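12 July 2023
By Isla Nepia

Plellholm Hand Gripper, Series 2: replacement finger kit and service notice

If you bought a Plellholm between October and the spring, you probably own the old fingers, and you probably know what they do. They hold on. They hold on beautifully. The trouble comes when you would like them to stop.

We sell this gripper as a handheld tool for people who record demonstrations: you squeeze the trigger, the fingers close on the thing, you carry the thing somewhere, you let go. The last step is the one we got wrong. On units with the original return spring, the fingers can stay shut after the trigger is released, with no warning and no noise. The user then walks off to the next task still holding the previous one.

We first heard about it from a customer who had spent an afternoon trying to put down a sock. We told him to oil the pivot. We are sorry about that, and so is the sock.

What went wrong

The return spring was specified for the bench, where we open and close the gripper with nothing in it. Soft goods are harder. Fabric gets pinched into the gap behind the finger, the finger rides up on it, and the link goes past the point where the spring can pull it back. Mugs and boxes don't do this. Towels, soft toys and winter hats do it a lot, and stitched seams are the worst of the bunch.

Our supplier, Ustia, made exactly the spring we drew. We would have liked to blame them and we did look into it.

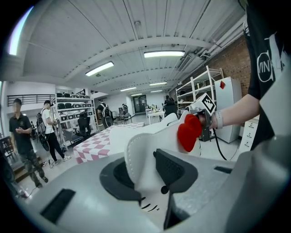

Of the 213 units returned or checked so far, 22 had locked shut at least once in normal use. Two had bent the link, in both cases after the owner pulled on the object to get it free. Please don't pull on the object. The link is the cheapest metal part in the tool and it will bend before the fabric tears, unless the fabric is something you are fond of.

Is it dangerous?

Mostly it is annoying. The closing force is set by your own hand, and the lock only keeps what you gave it. But a finger caught at full squeeze will hurt, and a person with one hand in a gripper and the other hand in a second gripper has run out of hands. If you work with a pair, keep someone within shouting distance until both tools have the new parts. Loop the cables so you can set either tool down flat without hunting for slack.

We also ask that you stop using the original fingers around children, pets and long hair. We asked for this in the first manual too, on page 13, in type that a moth would have trouble reading. It is now on page 2.

If yours locks before the kit arrives

Let go of the trigger completely. Rest the tool on a table with the object supported, so its weight isn't hanging from the fingers. Push the release tab toward the object with your thumb - the tab is stiff, and it's meant to be - and ease one finger back by hand. Work the fabric out sideways. Then squeeze and release the trigger a few times with nothing in the fingers. If it sticks even once, put it away and write to us.

Do not spray anything into the pivot. Yes, we know what we said.

What's in the kit

Two finger assemblies with a guard behind the joint, to keep cloth out of the gap
One return spring, stronger, painted yellow so you can tell it has been changed
One link, in case yours is already bent
One hex key
A card with the fitting steps, in type of a reasonable size

Fitting takes a few minutes and doesn't touch the electronics. You will need to redo the width calibration afterward, because the new fingers close to a slightly different zero. Recordings made before the swap are still good. Just don't mix the two sets under one calibration file, or the tool will report that it is holding air very firmly.

The trigger will feel heavier. Some testers disliked this. The Hjaltadóttir group, who fold laundry with it all day, asked if they could keep the old spring on one side for comfort. They can't.

Price and ordering

Free to any owner of an affected unit. The serial number is under the handle, and anything ending in V needs the kit. If you bought through Vivach, order from them and they will bill us, which they have been looking forward to. Everyone else can use the parts form. One kit per gripper, so a pair needs two.

Units shipped from this month have the new fingers fitted. You can check by looking for yellow.

We use cookies to remember your parts list and language. By staying on this site you accept this. Manage cookies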